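Filtering depth points on glass in Plandby

Clear glass is difficult for depth cameras. The points fall behind the object, or they are missing, and the planner then thinks the space is free. These steps work with Plandby and the Fluvance driver.

1. Open the perception settings and set the confidence limit to 40.
2. Turn on the time filter with a window of 30 images.

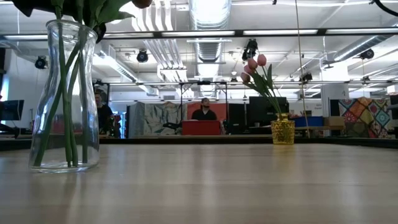

3. Mark each glass object by hand as a box – the planner will keep the arm outside of it.
4. Save, and start the planner again. The old map stays in memory without this.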